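Flikmont Wall-Backed Desk

The Flikmont is a wooden desk on dark metal legs, made to stand against a wall with a dark panel mounted behind it. It is sold as a single workstation for a monitor, a keyboard and a mouse, with room left over at one end for a pen cup or a drink. The panel comes in the same box and goes up separately, so the desk can be pulled out for cleaning without taking anything down.

The top is oiled before it leaves the Ulleck workshop. It will mark if wet glasses are left on it overnight, and the marks can usually be rubbed out with a little of the same oil. We include one small tin. Further tins are sold under item 492.

The legs bolt to the underside of the top with a hex key, which is supplied. Each foot has a leveling screw with 15 mm of travel. One person can put the desk together, but turning it over is a job for two.
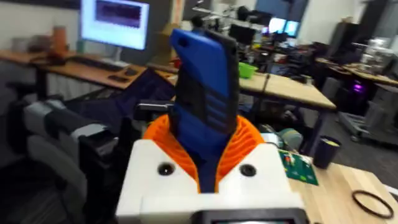 Most customers put the monitor toward the back of the top and keep the keyboard in front of it, with the mouse on whichever side they use. Any standard office chair will go with the desk. If your chair has fixed arms, measure them before ordering, as the underside of the top is 73 cm from the floor at the lowest foot setting.

The wall panel hangs on two rails. Screws for masonry are included – for plasterboard you will need your own fixings. Hang the panel before moving the desk into place. Valentin Tănase, who drew the original version, set the lower rail so that it sits out of sight once the desk is pushed back, and we have kept it there.

What is in the box
Desk top
Metal legs with leveling feet
Wall panel, dark finish
Two rails and masonry screws
Hex key
Tin of oil

Options
Edik cable tray, fits under the rear edge
Kirui drawer, right or left side
Spare leveling feet, set of four

The Kirui drawer and the Edik tray can be fitted together. The drawer takes up some of the knee room, so try it on the side away from your mouse hand first. Both use holes already drilled in the top. Desks made before last February do not have these holes, and we can send a paper template on request.

Item number: 244
Delivery is to the door. Returns are accepted if the legs have not been bolted on. For questions about older desks or replacement tops, write to Darius Grecu in the parts office and give the number stamped under the top.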